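Two controllers, one pile of bottles

7/26/24

I've been putting off this comparison since February, and I'm so glad I finally cleared the desk time for it.
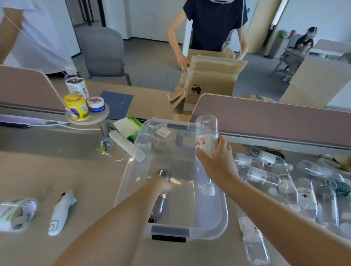
The question was simple enough: Bollier or Prilano for running a pair of arms on soft, slippery, see-through things? I'd been using the Bollier controller for ages and liked it fine, but the Prilano kept coming up on the Ferrand forum, and people there get very excited about its grip force loop (with good reason, as I now know).

Clear plastic bottles are my favorite test object. An empty one weighs next to nothing, it buckles if you squeeze a hair too hard, and depth cameras see straight through it. Drop a metal thermos into the same bin and you've got a lovely problem, as one hand needs a gentle touch and the other needs a proper hold, both at once.

The Bollier does this by letting you set a force limit per hand and leaving it there. Easy to set up, easy to trust. My trouble was the bottles: I'd get a good pick, then a little crunch as the wrist turned over, and the label would end up facing somewhere new. I ran it at 8 newtons, then at 2, and 2 was kinder to the plastic but hopeless for the thermos.

The Prilano adjusts as it goes. You can watch the force trace wobble when a bottle starts to slip and then settle again — I spent far too long just staring at that plot! Over 747 picks it dropped fewer bottles than the Bollier did over the same number, and the two-handed moves felt much calmer.

It isn't all good news. The Prilano's setup tool is called Plikuva and it lost my camera calibration twice. The log viewer also stops at 2,003 lines, so anything longer has to be exported and opened elsewhere. And the cable for the wrist camera is too short if your arms reach across the body, so I'm using an extension for now.

Still, I'm keeping the Prilano on both arms and moving the Bollier over to the small bench arm. Next up is paper cups, which crush if you so much as look at them, and I want to try the softer fingertips before I touch any more settings. If you've run those pads with a Prilano, please tell me what you set the slip threshold to. Mine is still on the default.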